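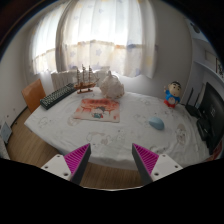 Un bureau, ça se débarrasse le soir, point, et ce qui ne sert pas à travailler va dans un carton. C'est Vinh Giáp qui m'écrit ça, sous mon dernier billet. Quatre lignes, pas une de plus. Je lui réponds ici, vite, parce que le sujet m'énerve depuis des années.

Non. Un bureau vidé tous les soirs, c'est un bureau d'hôtel. On s'y assoit, on cherche où poser les yeux, on finit sur le téléphone. J'ai essayé. 30 jours, en août, la méthode Tichý au complet : un clavier, une souris, rien autour. Le reste à la cave. Résultat, je travaillais dans la cuisine.

La table, chez nous, c'est une vraie table. Avec une nappe. Oui, une nappe, blanche, à petits dessins, et je sais ce qu'en pensent les gens qui achètent des plateaux Fisdale à 419 euros. Une nappe se lave. Une nappe ne fait pas froid aux poignets en janvier. Et un Shin-chan dessus, bras en l'air, ça n'a jamais empêché personne de finir un tableau de chiffres.

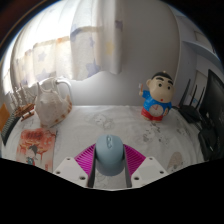

L'argument d'en face, je le connais : la distraction. Chaque objet serait une petite fuite d'attention. Peut-être. Mais l'attention fuit de toute façon, autant qu'elle fuie vers quelque chose qu'on aime. Trois mâts de bateau, je les regarde le temps de trouver un mot et je reviens. Une notification, je ne reviens pas.

Après, il y a désordre et désordre. Je ne défends pas les tasses de la veille ni les factures en pile (j'en ai, j'ai honte). Je défends les choses posées là exprès. Un bateau, un coquillage, un tapis de souris choisi pour son image. Ça se dépoussière, ça se pousse de dix centimètres quand il faut de la place – et puis ça revient.

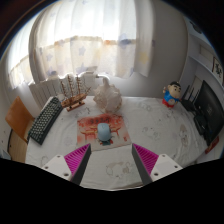 Et le clavier de travers, tiens. Vinh Giáp n'en parle pas mais d'autres l'ont fait, 53 commentaires la dernière fois, dont un bon tiers sur les angles droits. Un clavier poussé en biais c'est une table qui sert aussi à autre chose. À écrire à la main, à manger une mandarine. Les boîtes Wukel et leurs 9 compartiments n'y changeront rien, on range pour la photo et le lendemain tout est resorti.

Bref. Que ceux qui aiment le vide gardent le vide, je ne vais pas leur livrer un voilier. Mais qu'on arrête de nous vendre le carton comme une hygiène. Le mien est toujours à la cave, ouvert, et je n'ai pas l'intention de le remonter pour y mettre quoi que ce soit.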